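Inicio | La carrera | Inscripciones | Voluntariado | Preguntas frecuentes | Contacto

Preguntas frecuentes: Relevos de Empresa de Vurkdale

Última revisión: mayo

¿Quién puede participar?

Cualquier persona que trabaje en una empresa, cooperativa, administración o comercio con centro de trabajo en Vurkdale o en Ellness. Valen los contratos a tiempo parcial, las prácticas y los autónomos que facturen de forma habitual a la empresa con la que corren. No hace falta estar federado. La edad mínima es de 18 años cumplidos el día de la prueba.

¿Cómo se forma un equipo?

Cada equipo tiene cuatro corredores y, si se quiere, un suplente. Una empresa puede inscribir todos los equipos que quiera mientras queden plazas. El año pasado Loltex trajo más equipos que ninguna otra, y varios de ellos salieron del mismo turno de tarde.

¿Podemos juntar a gente de dos empresas distintas?

Sí, en la categoría mixta de polígono. Los equipos de esa categoría aparecen en la clasificación general, pero no optan al trofeo de empresa. Hay que indicar las dos razones sociales en el formulario.

¿Cuántas plazas hay?

El límite es de 600 equipos. En la edición anterior se apuntaron casi todos en los primeros días, así que conviene tener los cuatro nombres decididos antes de que se abra el plazo. Se puede reservar con los datos del capitán y completar el resto más tarde.

¿Cuánto cuesta?

La cuota es de 48 euros por equipo e incluye los dorsales, el testigo, el seguro de accidentes del día y el avituallamiento. La camiseta se paga aparte. Si la empresa necesita factura, el capitán debe marcar la casilla correspondiente al inscribirse; después de la prueba no se emiten facturas.

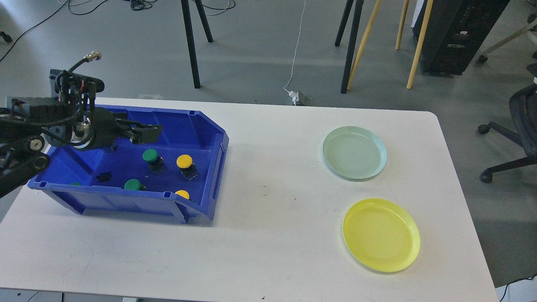
Mesa y cubeta azul.

¿Cuál es el recorrido?

Un circuito llano y asfaltado por el polígono, con salida y meta delante del antiguo almacén Mazurek. Cada relevista da una vuelta completa. Hay dos giros cerrados, los dos a la derecha, y un tramo de adoquín de pocos metros junto a la rotonda del puente. El tráfico queda cortado en todo el circuito hasta que entra el último equipo.

¿A qué hora empieza?

La primera salida es a las 19:00 y la segunda a las 19:20. El cajón se asigna según el tiempo estimado que el capitán ponga en el formulario. Pedimos que sea un tiempo realista. Los equipos muy lentos en el primer cajón estorban a los demás en el primer giro, y los muy rápidos en el segundo se pasan la carrera adelantando.

¿Dónde se hace el cambio de relevo?

En la zona de transferencia, señalizada con conos a los dos lados de la calzada. El testigo se entrega en mano y dentro de la zona. Quien lo lance o lo entregue fuera recibe una penalización de un minuto. Si se cae, lo recoge cualquiera de los dos corredores.

¿Cómo funciona el cronometraje?

El chip va dentro del testigo y no en el dorsal. Se registra el paso por meta en cada vuelta, por lo que después se pueden consultar los cuatro parciales además del tiempo total. El responsable de cronometraje es Leszek Wróbel, y las reclamaciones se presentan en su mesa, junto a la carpa de salida, hasta media hora después de publicarse los resultados provisionales.

¿Qué pasa si perdemos el testigo o no lo devolvemos?

Se descuentan 12 euros de la fianza. Los testigos se entregan al capitán al recoger la bolsa del equipo y se devuelven en meta.

¿Cuándo se recogen los dorsales?

La víspera, de 16:00 a 20:00, y el mismo día hasta una hora antes de la primera salida. Recoge el capitán por todo el equipo, con el justificante de inscripción impreso o en el teléfono. Si no puede ir, vale una autorización firmada por él y una copia de su documento de identidad.
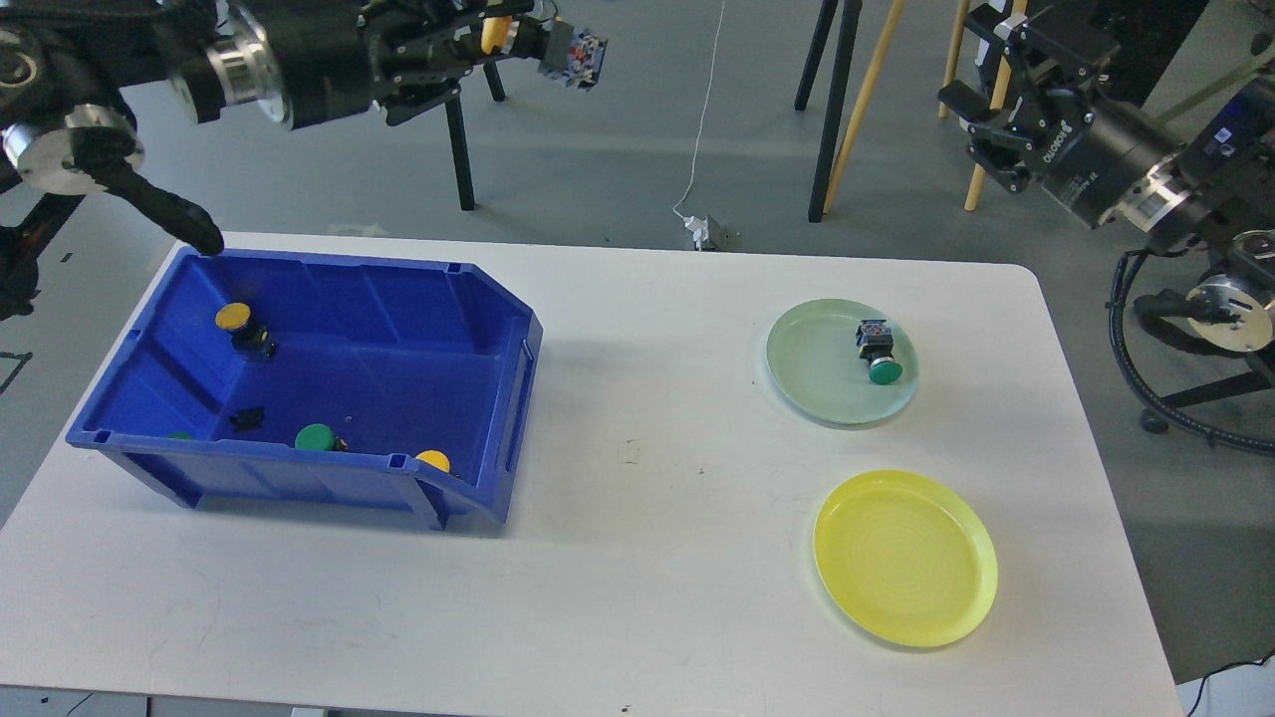

Los equipos que no hayan recogido una hora antes de la salida pierden el derecho al cajón asignado y salen al final del segundo. No se envían dorsales a las oficinas, tampoco a las empresas con muchos equipos. Para estas hay una ventanilla propia, y es preferible avisar por correo de la hora a la que se pasará.

Una persona del equipo se ha lesionado. ¿Se puede cambiar?

Sí. Los cambios se hacen gratis desde la cuenta del capitán hasta la víspera a mediodía. Después de esa hora solo puede entrar el suplente inscrito. Correr con el dorsal de otra persona sin comunicarlo supone la descalificación del equipo, y además el seguro no cubre a quien no figure en la lista.

Nos falta un corredor. ¿Puede alguien dar dos vueltas?

Puede, siempre que no sean seguidas. El equipo sale en la clasificación con un asterisco y no opta a trofeo.

¿Hay guardarropa y duchas?

Guardarropa sí, en la nave situada detrás de la meta. Se entrega una bolsa por persona con la pegatina del dorsal. Cierra a las 22:00. Duchas no hay. El polideportivo de Ellness abre las suyas a los participantes que enseñen el dorsal.

¿Se puede correr con carrito o con perro?

No. La zona de relevo es estrecha y el seguro no lo permite. El público puede traer perros atados a la zona exterior.

¿Qué categorías hay?

Masculina, femenina, mixta, veteranos (suma de edades superior a 180 años) y mixta de polígono. Hay trofeo para los tres primeros de cada una salvo la última. El récord del circuito lo tiene un equipo de Mazurek, que aquel año llevaba el dorsal 77.

¿Qué ocurre si llueve?

La carrera se celebra. Solo se suspende por tormenta eléctrica o por orden de la policía local, y en ese caso la inscripción se guarda para la edición siguiente. No se devuelve el dinero.

¿Hay entrenamientos antes de la prueba?

Durante las seis semanas anteriores se organizan salidas suaves en grupo desde la puerta del almacén Mazurek, a las 18:30. Son gratuitas y no hay que apuntarse. El grupo se divide en dos ritmos y el más tranquilo alterna carrera y marcha, pensado para quien se haya dejado convencer por los compañeros y no haya corrido nunca. Se ensaya también la entrega del testigo.

¿Dónde se publican los resultados?

En esta web, la misma noche. El archivo de la última edición contiene 1049 vueltas registradas y se puede buscar por apellido, dorsal o empresa. Quien no quiera aparecer con su nombre puede pedirlo por correo y figurará solo con el del equipo.

¿Cómo puedo ser voluntario?

Con el formulario de la sección Voluntariado. Hacen falta personas para los cruces, el avituallamiento y el guardarropa. El turno dura cuatro horas e incluye cena.

Artículos relacionados
Cómo repartir las cuatro vueltas del relevo
Plano del circuito y cortes de tráfico
Resultados de la última edición
Plan de seis semanas para principiantes
Reglamento completo

Contacto | Aviso legal | © Relevos de Empresa de Vurkdale | Volver arriba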